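August, evening

Too hot to do anything sensible, so I spent the day on the toy cupboard. I had told Radomir in June that I would have it sorted before he brought the children back, and June is a long way behind us now. He was polite enough on the phone this morning not to mention it. He only asked whether "the water things" had turned up, in the voice of a man who already knows the answer.

The cupboard is the tall one on the landing that my aunt bought from Jisten when they were closing down the Kutcombe shop. It has nine shelves. I used to think that was generous. The top three are mine (wrapping paper, a fondue set, the good tablecloth with the burn) and the rest have been lost to the grandchildren by slow degrees, the way a coast goes.

I started at the bottom, which was a mistake, as everything above then came down to join me. One Kadrić jigsaw, 500 pieces, a harbor with far too much sky. We did it at New Year and got as far as discovering that we owned the sky twice over and no boats. I put it in the charity pile, took it out again, wrote "sky heavy" on the lid and put it back on the shelf. That is how I sort things.

Then the bath bag, which I had been avoiding. Mesh bags are supposed to let the water out. This one had let the water out and kept everything else. I rinsed the lot in the sink with dish soap and went at the worst of it with an old toothbrush, and I will say this for toy fish, they scrub up better than most of my saucepans. I laid them on a towel along the draining board and they stared at me while I ate my sandwich.

The fishing game is the one they fight about. There is a blue tray for a pond, and fish, and a rod, and a net, and there are rules, which change according to who is losing. Last summer's version had a clause about the youngest being allowed to use his hands. The eldest called this cheating. I called it Grandma's ruling and went to find my glasses.

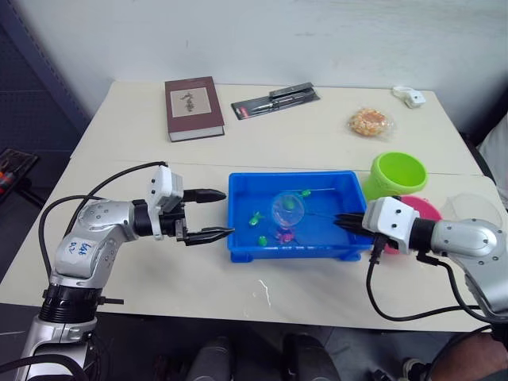
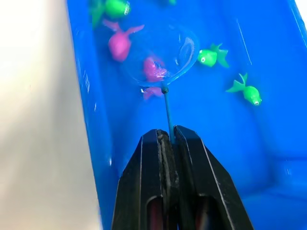 The net is much the better tool and everyone over the age of six knows it. The rod is for show. You can spend a whole afternoon with the rod, being sporting, while your sister with the net cleans out the pond and asks if there's a snack. I have known marriages run along the same lines.

I do like the pink ones best. They have an expression. My late neighbor had just that look when the council came about the hedge.

Haris Dimitriou called in at four to return the ladder and stayed until half past five, having found the marble run. He is seventy-one and was an accountant at Plornico for most of his life, and I have never seen him so absorbed. He wanted to know why the marbles came off at the second bend. I said they had always come off at the second bend. He said that was no kind of answer and asked if I had any cardboard. So now the marble run has a cardboard wall on the second bend, neatly taped, and he has taken two of the funnels home to think about. He forgot to leave the ladder – or rather he carried it in, leaned it in the hall, and carried it out again when he left. I watched him do it. I had been enjoying his company and it seemed a petty thing to raise.

After he went I did the dressing-up box. Four left gloves. A cape that was once my good curtain. A crown so bent that I straightened it over my knee and then, having straightened it, tried it on, and then answered the door in it to a young woman collecting for the lifeboats. She was very well brought up about it. I gave her more than I meant to.

Things thrown out today: one dried-up paint set, a kite with no middle, the bath bag. Things I meant to throw out and have hidden from myself behind the fondue set: everything else.

Supper was toast. I rang Radomir back afterward to report that the water things were found, washed and accounted for, and he said oh good, and then that they were thinking of bringing the big paddling pool this time, the 221 gallon one, if I had somewhere flat. I said I would look. There is nowhere flat. The lawn slopes to the shed and has done so since we bought the house, and he learned to ride a bicycle on it, mostly downward.

Must remember: new bag for the bath toys, with bigger holes. Tape. Ask Haris for the funnels, and the ladder. Plasters, the kind with dinosaurs, or there will be an inquiry.

Bed at nine with the window open. Fish still on the draining board. I turned a couple of them to face the wall.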